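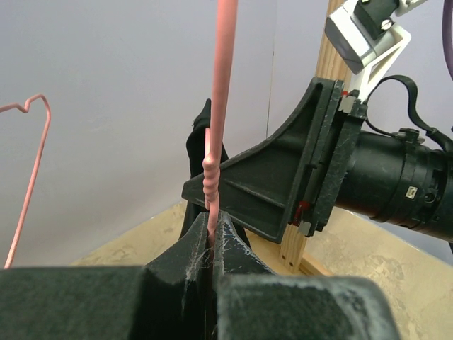
Early testers at the Faridberg shared workshop say the hanger routine is the part of the Uta build they would most like to copy at home, and one of them asked that the parts list come out before the software.

2025-12-29
By the Eltutell project

FARIDBERG - Eltutell, a home robotics project, today released the plans for Uta, a two-arm bench robot that practices handling clothes hangers and small pieces of fabric. The release includes drawings for the gripper fingers, the mounting plates and the wrist camera brackets.

Work on Uta began in August at the Petrenko workshop. The bench frame is pine. A coated-wire hanger is held at the neck, just below the twist, and the fingers have to close on it without letting it turn. The black cloth used in practice is soft and crumples easily, and picking it up by a corner is still the slower task.

The project has recorded nearly 1,000 practice runs to date. In the latest set of 80, the robot hung the cloth without help in 58. Most of the failed runs ended with the hanger rotating in the grip. A new finger shape is being tried for this.

The plans cover 31 parts and can be built with common hand tools and a desktop printer. Assembly notes will follow - the wiring section is still being rewritten. Builders are welcome to send in changes.

Filed under: Robotics, Home Builds, Workshop News

Contact: Eltutell press desk | Copyright Eltutell. All rights reserved. | Back to top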